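March 20, 2025

Laundry again. I have reached the age where a day can be summed up by its linens.

The plan this morning was to get the small stuff folded before ten and then do something improving with my mind. By small stuff I mean washcloths, napkins, dish towels, and the category my mother called "rags, good" to separate it from "rags, bad." I started at 9:30 with coffee and a podcast about the Hanseatic League. By 10:15 I knew a fair amount about herring and had folded four things.

Part of the trouble is that I've switched methods. In February Yuxi Luo came for dinner, opened my linen drawer looking for a trivet, and closed it again very gently, the way you'd close a door on someone getting dressed. Then she taught me the thirds fold. You lay the cloth flat, bring one side over, bring the other side over that, and then do the same thing the other way until you have a brick. The bricks stand up in the drawer like files. She did one in the time it took me to find my glasses. Mine come out as a sort of envelope that somebody has already opened.

Laying the cloth flat is the whole job, and I never gave it any credit. Folding is just geometry, and a child can do it. Flattening is a negotiation. You pick up one corner and pull, and the corner you thought was opposite turns out to be the one right next to it, and now you've made a cravat.

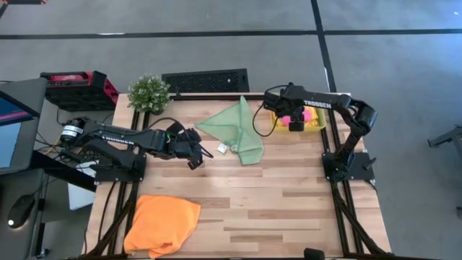 I asked Erasto Mussa for his opinion when he called about the gutters. He folded napkins for two years at Vermeulen, back when it was still a restaurant and had a carpet, and he once told me they went through 418 on a Mother's Day. His advice was to find two corners that share an edge, hold on to those, give it one shake, and let gravity handle the rest. I said gravity and I weren't working well together. He said then stop folding at the kitchen table, go stand up straight somewhere, and did I want the gutters done or not. I did. It's $132, and he's bringing his own ladder, mine having been described as "a suggestion."

I tried the shake. It does work, on napkins. On the bigger dish towels it knocks over the coffee.

So that was one more for the wash.

After lunch I went to look at baskets, on the theory that a person who can't fold should at least be able to contain. Evevel had a nice square one for $19 and I carried it through the entire store before putting it back, next to a candle, where some employee has surely found it by now. I own six baskets. One of them holds the other baskets. What I don't own is any system for deciding what goes in which, and they weren't selling that, or if they were it was upstairs.

Came home and did the drawer. Dish towels on the left, napkins in the middle, washcloths on the right. Good rags at the back. Bad rags went under the sink with the Bomside polish I bought for a lamp I gave away. Stood the bricks up on end the way Yuxi does. They stayed up until I shut the drawer, and I could hear them go.

I've decided not to open it until tomorrow. There's a herring chapter to finish, and the gas bill, and one sock on the radiator that I've been stepping around all week without asking it any questions.

Supper was eggs. Used a paper towel.

Filed under: Home, Complaints

14 shares | 3 comments

marisol_k
The bricks fall over when the drawer isn't full enough. Stick a bookend in there. I used an old toast rack and felt like a genius for a week.

Dunstan P.
You had me worried about the $19 basket. Go back and get it. Seven is fine.

tealeaf
My husband rolls everything. I've stopped bringing it up. Which podcast is the herring one?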